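The Trouble With Book Two

I have just finished the second Dornholm novel, all 261 pages of it, and I would like to know who decided that every story now comes in threes.

The first book was a tidy little spy thriller. Agent goes missing, old partner goes looking, people are shot on a ferry. It had an ending. I liked the ending. Then it sold, and Zultora Press discovered that the ending had been a misunderstanding.

So book two opens with the dead man eating soup. He eats it for two chapters. Everyone else travels to Alemayehu, where they remember things from book one at each other.

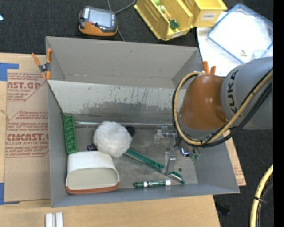 My friend Bit-na Joo defends middle books. She says they give the characters room to breathe. I say they have been breathing since page 3 and I'd like one of them to hold it for a while – underwater, say, with a villain nearby.

Fan fiction writers manage this better, and for free. Yu-na So posted her Dornholm sequel in January, in installments, and something blows up in each one.

Book three is due in the fall. I've ordered it, of course. I want to see how the soup works out.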